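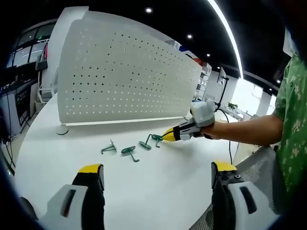 Wednesday's pegboard round at the Vasham club, with a green hook in the grip.

I joined for the biscuits, and now I spend my evenings pinching bits of plastic with a pair of yellow-tipped jaws!
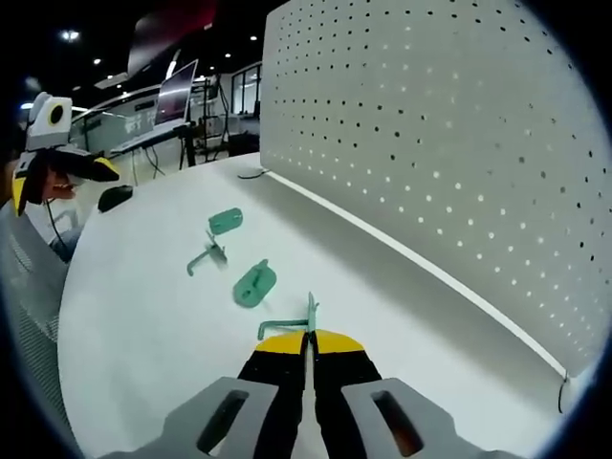 My first term was mostly dropping things. Our project, Proltutex, needs 4,000 recorded grabs by November, and I managed 42 on a good night. You'd think a little L-shaped hook would be easy (it's the plate that's a pig to pick up flat). I'm hooked, sorry.

Hex keys come next.
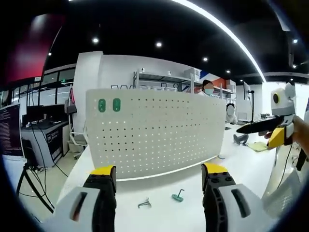

Joining in

Turn up at 2, bring a jumper.

© Lurance Magazine | Contact us | Back to top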